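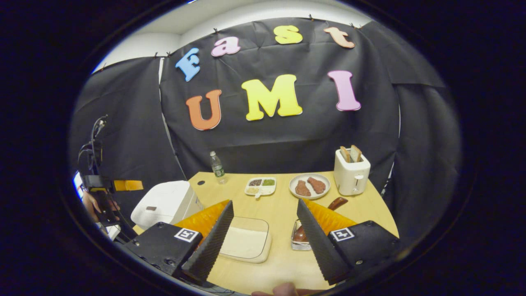 Collecting with two grippers at once

June

By Leidy Ayala

Home | Posts | Tools | Reading | Contact

I spent most of June standing at a table with a gripper in my hand, moving pretend lunch from one dish to another. Several people have asked me what that is like, so I'm writing it down while I still remember the details.

The project is called Joren. The goal is a policy that can handle a small set of kitchen jobs on a tabletop: move a drumstick, use the toaster, open the rice cooker, get the spices where they need to go. It learns from demonstrations, and the demonstrations come from people using hand-held grippers. No robot is needed for this stage. You hold the gripper, you do the task, and the camera on the gripper records what the fingers see. Later on, software works out where the gripper was at each moment and how wide the fingers were open.

Maximiliano Llorente wrote the task list and I did a large share of the collecting. Our target was 847 demonstrations over the month. We kept 650, so we threw out 197. I want to talk about those first.

The biggest group of rejects came from tracking. Our software finds the position of the gripper by matching points from one moment to the next, and it needs things to match. A black cloth gives it very little. When I leaned in close and tilted the gripper up toward the backdrop, the position estimate would drift or jump. The big foam letters spelling out "Fast UMI" helped, because they are bright and have clear edges against the black. Demonstrations that kept the letters in view were much more likely to survive. I learned to start every take standing back far enough to see them, wait a moment, and then move in.

The second group was my own fault. Each finger has a square marker on top, and the finger width is read from those two markers. If something covers a marker, the width is wrong for as long as it's covered. I have a habit of bringing my other hand across to steady a dish. I did this for most of a morning before Karabo Adams looked at the plots and asked why my gripper kept vanishing. We lost that whole morning.

The rest were small things. I dropped a drumstick on the floor. I bumped the table. A take ran past the cutoff because I couldn't get hold of a slice of toast.

On pace: the cutoff for one demonstration was 90 seconds. Most of mine finished well under that once I had done a task a few times, and that brought its own trouble. When you get good at a task you start doing it exactly the same way. The dish goes in the same place, your wrist turns at the same angle, and you approach from the same side. Maximiliano's rule was that every object on the table had to be shifted between takes, even the ones that had no part in the task. The water bottle was never used in anything on my list, and I must have moved it more than any other object.

I thought the rule was fussy until he trained an early model on my first few days of data, before the rule was in place. It reached for the spot where the plate usually was. With the plate moved over by a hand's width, the gripper closed on nothing. He showed me this without much comment and I went back to moving the bottle.

Two-handed tasks were harder than I expected. We had 2 grippers going for those, and at first I tried to hold both myself. That's the way it is meant to be done, and I got there in the end, but for the first sessions Bukola Adebisi took one while I took the other, so that we could work out the order of the steps. Two people don't move like one person. We waited for each other, and the waiting showed up in the recordings as long pauses where neither gripper did anything. None of those takes went into the training set. They were still worth doing, since by the end of them we had a written order for each task and I could do it alone without stopping to think.

Some notes for anyone starting on this kind of work:

Say the task out loud before you begin. We ended up with several takes filed under the wrong task name, and the audio was the only way to sort them out.

Go slower than feels natural when the fingers close. Fast closing blurs the picture, and the grasp is the part the model needs most.

Keep some of the clumsy takes. If you miss a grasp, back off, and get it on the second try, that's useful. The model will miss too and it has to have seen someone recover. We labeled these separately and kept them.

Stop when your wrist hurts. The gripper doesn't feel heavy for the first hour. I wore a brace for a few days in the middle of the month and Socorro Cuervo covered for me. Her takes look different from mine. She comes in lower and from the right, and the model got better when hers were added, so I would now plan on at least two collectors from the start, sore wrist or no sore wrist.

Check the data the same day. We wrote a short script that plots the gripper path and the finger width for each take and flags any jump. It takes a few minutes to go through a morning's work. If we had run it from the beginning, I would have found out about my covered markers by the second or third take.

As for results, the current model does the drumstick task well. It picks up from the plate, sets down in the glass dish, and copes with both being moved. The toaster is uneven. Taking a slice out works more often than putting one in, which I could have guessed from how hard it was by hand. The rice cooker lid is not working yet. Maximiliano thinks we need more takes with the cooker turned to different angles, and I went back through mine and found that I almost always had it facing the same way. So that's the first job on the next list.

After that we move to another table in another room. Every demonstration so far was recorded in front of the same black cloth, and I don't expect the model to do well without it. Karabo has offered the kitchen down the hall, with its normal clutter and a window. I'll write again when we have some numbers from there.

Filed under: Joren, data collection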